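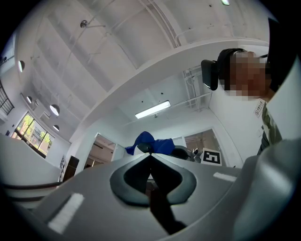 December 2023, bench notes, hand-held gripper (the Merby)

Okay, picking this up again after way too long! Last entry was July and past me wrote "jaw sticks a bit, fix later" and nothing else. Thanks a lot, past me.

So, the jaw. I took the whole front end off and the sticking was in the slide. The printed rail had a little ridge right where the layer seam ended up, and every time the carriage went over it you could feel a click in the handle. Sanded it with 400 grit, wiped it, put it back, still clicked. Sanded it some more and now it's lovely, you can close it with one finger. I reprinted the spare with the seam turned to the outside so I don't have to do this twice (file is in the Jikus folder, the one ending in rail_b, please don't print rail_a any more).

Trigger spring: swapped the stiff one for the softer one out of the Duda kit. Much nicer on the thumb, but the jaw doesn't open all the way by itself if you hold the tool pointing up. Pointing down it's fine. I can live with that for now – Leonie Stüber says she can't, so we'll probably try one in between.

Then I ran the open/close test, 3,000 cycles on the little motor jig. It stopped at 1,066. My heart sank, but it was only the jig's crank arm that had worked its screw loose, and the gripper itself was happy. Threadlocker on the screw, started over from zero, went and had soup. The second run got to the end. Play in the fingers after that is maybe a hair more than before, I didn't have the dial gauge so that's just me wiggling it.

Weight is still bugging me. After six minutes of picking things up my wrist knows all about it, and it's nearly all in the front. Two ideas: hollow out the shell behind the fingers, or move the battery back into the handle. The battery move means new wiring, so I'd rather try the shell first. Three walls instead of the five I've been printing should do it, and the light grey filament has been plenty strong so far.

Markers: when you print new cards, check the scale setting in the print dialog!! Mine came out shrunk to fit the page and I lost most of an afternoon blaming the software for distances that were off. Measure the black square with calipers before gluing it to anything.

Still open:
- in-between spring, ask at Nurkau if they sell singles
- thin-walled shell, weigh old and new
- dial gauge, who has it?
- longer screw for the crank arm
- label the two rail bags, they look the same

Rail_b is on the printer now, should come off tonight.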